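Gallery: planning our equipment for the next season

Welcome to the gallery page of Medetti. We are a small team and we collect demonstrations of housework for robot learning. In December we must decide what to buy for the coming year, so Ghazala Tarar asked me to put our notes on one page, together with a picture of the work. Comments are welcome until the end of the month.

What we have to decide

The main question is how many pairs of hand-held grippers we need. Today we share 4 pairs between all the homes, and each pair travels a lot. Haris Siddiqui has made the plan for 5 more. He asked two suppliers, Eteck and Mosis, for a price. Eteck is cheaper for the grippers, but Mosis includes the repair for two years. I prefer the second offer – a pair that waits for a spare part is of no use to us.

Small parts

Finger pads are a separate line in the budget. They are soft and they wear out, and last year we forgot them completely. This time we ask for 208 pads, to be delivered in two parts. Cables are also on the list, and a carrying case for each pair.

The work at hand
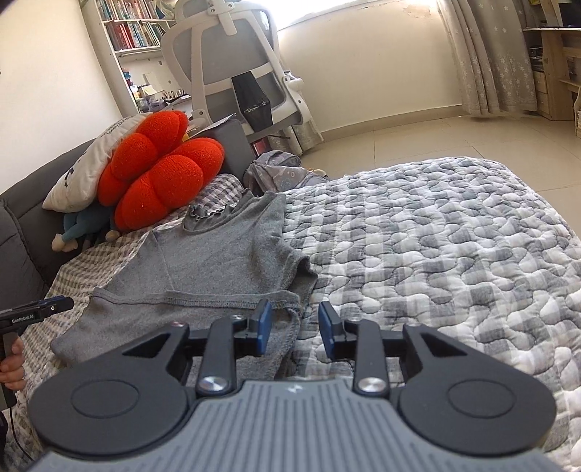

Folding clothes takes the biggest share of our hours, so the new equipment must suit this task first. We do it in ordinary bedrooms and we do not want to rent a studio. A T-shirt spread on a bed, like the grey one with the ruffled collar, needs two grippers working together, and for this reason we count only full pairs in the budget. The blue pads are the part we will order most often. Please note also the thin cable on the left gripper: when you plan a new place, leave enough length for it to hang freely.

Still open

The tablets from Li can wait until spring. For the training of new people we reserve up to 2 days per home, and the cost of this is not in the table yet. Haris will add it when he has the final price from Mosis.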